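Most teams wipe down the arm and forget the fingers. I think that is backward. At Skeralari we check the finger pads every 200 picks, and Solange Vieira logs the result. 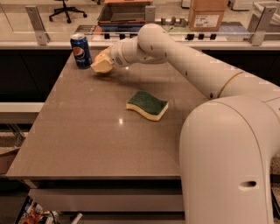
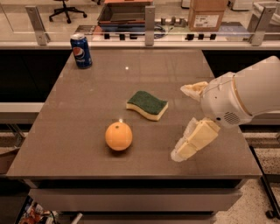 A can and a sponge on the table in both; the orange is in the second only.
Vol. 34, No. 2

Sibel Çınar would sooner recalibrate first. I disagree – a worn pad can look just like a bad calibration, and checking it takes 3 minutes. Start at the fingertips and work back to the base.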